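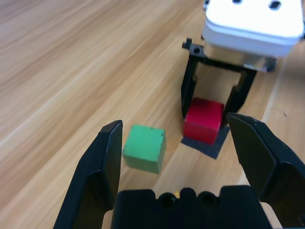

April, late evening

Got to the Niminham workshop at 4 and had the big bench to myself until closing. Spent the first half hour on cables. The left arm's power lead was rubbing on the base clamp every time the shoulder turned, so I rerouted it through the back and put two zip ties on it. Should have done that last month.

After that I redid the calibration on both arms. The left one was fine. The right one was off at the wrist again, same direction as before, and I think the horn screw is working itself out. I took the wrist apart, cleaned the thread, put a drop of threadlocker on it and left it alone while I ate. The Morelli servo in that joint has a little play in it even when the screw is tight. I have one spare and would like to keep it spare.

Block work took up the rest of the time. The job is the same as it has been: one arm takes the red block, the other takes the green one, and neither gets in the other's way. The arms still want to go for their blocks at the same moment, and with the bases this close together the elbows come within an inch of each other. I changed the script so the second arm waits until the first has closed and lifted. It's slower but I stopped flinching.

The dark gray paper square is staying. I cut it for a target and it also gives me a fixed place to set a block down by hand.

The wrist camera on the near arm runs through Futellow now, and the lag is better than it was with my own code. I had the exposure on auto and the white housing on the other arm kept blowing out. Locked it a step lower before I packed up. Will see next time if the green block gets too dark to pick out.

Counter on the log stands at 3,957 grip cycles for the near gripper. I said I would change the finger pads at 2,000 and never did. Ordered a set from Girkon tonight, plus a bag of the short M3 screws. Came to $168 with the second wrist bracket, more than I wanted to spend this month. The bracket I printed would probably hold, but I don't trust it with the camera on.

To do:
Check the wrist screw before powering up.
Move the right base two inches back and redo the height offset.
Copy the log off the workshop laptop.
Bring the good hex drivers from home. The ones in the drawer are rounded off.

Home by ten. Shoulder sore from leaning over the bench.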